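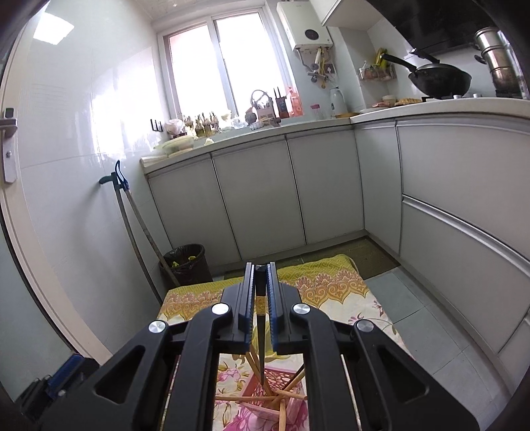 Dark chopstick held upright between the blue pads, over the pink basket.

Search this site Type and press enter

Keeping the gripper going: my project report
By Hagos Yimer, August

My bit of the Lukix project was looking after the hand-held gripper, which sounds like the easy job and wasn't. Everyone else got to write code! I got pads, pins and a notebook. We called ours Atarau (the name was on the box of spares when I took it over and it stuck).

The set-up check goes like this. I open and close the jaws 8 times with nothing in them and feel for any catch in the linkage. Then I wipe the ribbed blue pads, look at the 4 silver pivot caps and give each one a nudge with a fingernail. If one moves, it gets tightened before anything else happens. I overdid it in my second week and the jaws went so stiff my thumb hurt for days – a quarter turn is plenty.

After that come the holding tests. Chopsticks are horrible for this, which is why I like them. They taper, so if the pads aren't meeting squarely the stick leans over straight away. Dowels are kinder, same thickness all the way, and I use them to check the pads press evenly from both sides.

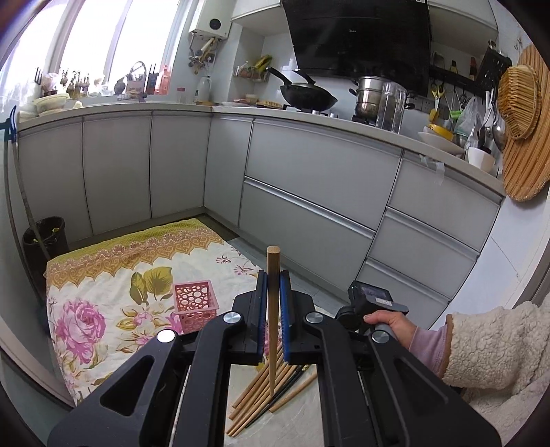 Dowel test in the kitchen, right hand on the handle.

By the end my notebook had 1,115 grips in it, almost all of them chopsticks or dowels. I changed the pads 2 times. The first time I stuck one on slightly crooked and blamed the linkage for a whole afternoon, so now I draw a pencil line first. I'd also like a proper torque driver next time, my little screwdriver is worn out.

Still to do: write up the slip results, and order more pads.

Last updated: August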